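4.2 Equipment Budget

Disassembly trials at the Hekstead cell use desktop workstation towers (Fig. 3).

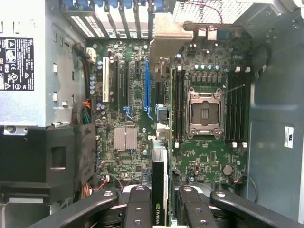
Figure 3. Wrist camera view: fingers on either side of a graphics card, CPU socket and memory slots empty.

4.3 Cost Items

The plan covers 2 grippers, one in use and one spare. Parry quoted 1,310 per unit, finger sets included. A further 3,000 is held for the wrist camera, cabling and mounts – this line was set in March and has not been revised. Donor towers are budgeted separately under Potari.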